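Aprender de dos manos: una charla con el equipo de Minhas

Llegamos al laboratorio a las nueve de la mañana y la responsable de Minhas ya tenía tres pantallas encendidas y muchas ganas de hablar. El proyecto estudia cómo enseñar a un robot tareas de cocina a partir de grabaciones hechas desde el punto de vista de una persona, sin teleoperación. «Durante años grabamos moviendo el brazo a distancia, y era lentísimo», recuerda. «Ahora alguien trabaja con sus propias manos, ¡y el material sale casi solo!»

El método, bautizado Isel, parte de 189 grabaciones cortas. De cada una se extrae la trayectoria de las dos manos y el momento en que tocan el objeto. Después, esos contactos se traducen a las pinzas de Kunilel, el robot de dos brazos del grupo. «Lo bonito es que no copiamos los dedos, que Kunilel no tiene. Copiamos dónde se apoya la fuerza», explica, y se le nota la emoción.

¿Y funciona? En agosto hicieron 100 intentos con recipientes que el robot no había visto nunca. Con el método anterior, Stultier, se le caían 20; con Isel, solo 2. «Repetimos el recuento porque no nos lo creíamos», cuenta entre risas.

Los agarres a dos manos son su parte favorita. Un cuenco de acero pulido, por ejemplo, está lleno de reflejos que confunden la estimación de profundidad, y el borde acaba siendo la mejor referencia.
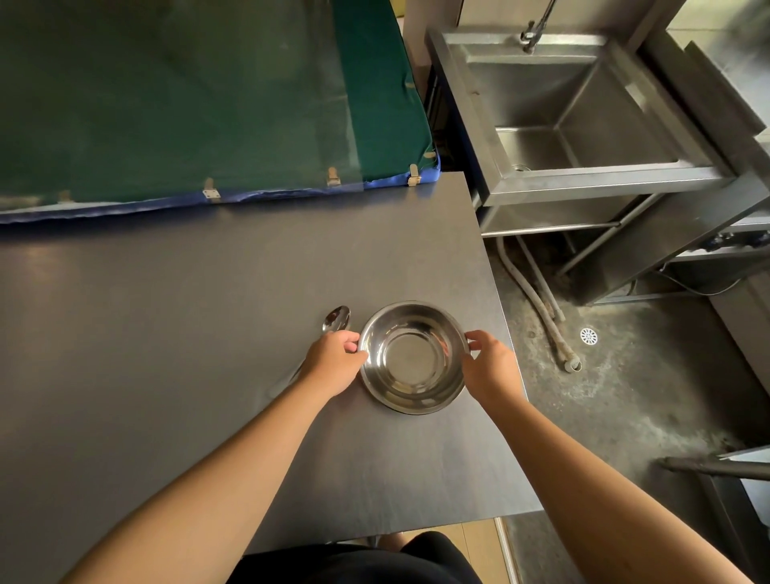
Lo que queda por resolver

Las manos que se tapan entre sí siguen dando guerra, y los cubiertos todavía más. «Una cuchara medio oculta tras la muñeca desaparece para el modelo», admite. El siguiente paso será añadir una segunda vista y comprobar cuánto mejora. Ya están preparando las grabaciones.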